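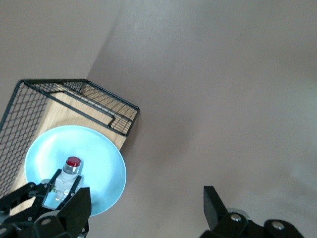

Robot club talk, parents and new members night. Slot is 12 minutes, then questions. Clicker is in the left drawer of the podium. Water!

Opening

Hi everybody, thanks for coming out on a Saturday. I run the after-school robotics class at Folgate, and I get to tell you about the Sterkuvano project, which has eaten most of my spring and most of the students' spring too (they started it, I want that on the record).

Quick show of hands: who unloaded a dishwasher today? Keep them up if you had to think about it. Right. Your hands just did it. Our students have spent a whole semester finding out how much was going on in there.

What the project is

Two arms, one table, small stuff. Pick a thing up, put it in or on another thing, let go without knocking it over. A student guides the arms through the job, the computer records every joint and every camera, and later the arms try it by themselves. We call one full run an "episode." The goal we wrote on the whiteboard in April was 300 clean episodes. We're over 100 now and I am thrilled with that, because our first week gave us a grand total of 28 and half of those had somebody's sleeve in them.

PAUSE. Let them laugh or not laugh. Move on.

Why small things are hard

Take a little bottle. You squeeze too high and it tips. You squeeze too low and your fingers bump whatever is under it. From the side everything looks lined up, and then the wrist camera shows you're off by the width of a pencil. The kids learned to check both views before closing the gripper, and I love watching them do it now, eyes going back and forth like they're crossing a street.

Show the hand thing: two fingers only, try to pick up the marker cap. Ask for one brave parent.
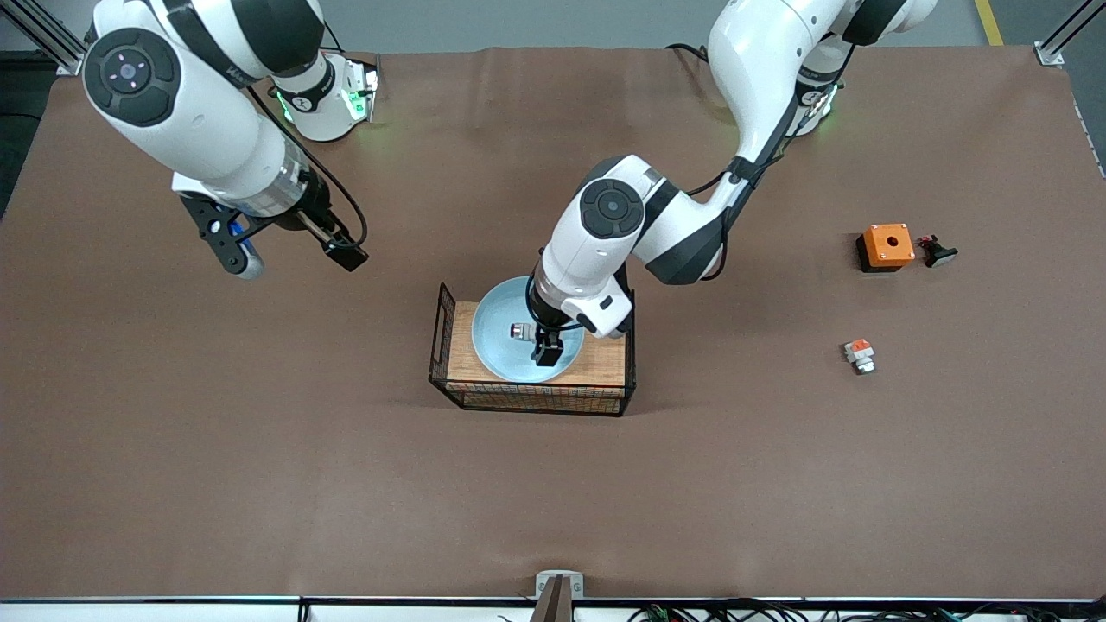
Two arms also means two chances to be in the way. One arm reaches in to do the job and the other has to wait somewhere useful, close enough to help and far enough that the elbows don't meet. The Rana team (that's our second-year group) worked out a parking spot for the idle arm and drew it up on graph paper. Beautiful work. I've got the drawing with me, pass it around, GET IT BACK.

Mistakes we're proud of

Driving the arm with the camera feeds swapped. Recording a perfect episode with the recorder off. The Jevholm team resetting the table so neatly every time that the arms only learned one starting position! They caught that themselves and now they shift things a little between runs.

If short on time, skip to here

New members: you don't need to know any code. You need patience and a willingness to do the same thing again. We do safety first, then the stop button, then driving.

Questions I'll probably get: cost (see handout), homework (none), can my kid bring a friend (yes, please).

Sign-up sheet is by the door. Pens too, I hope.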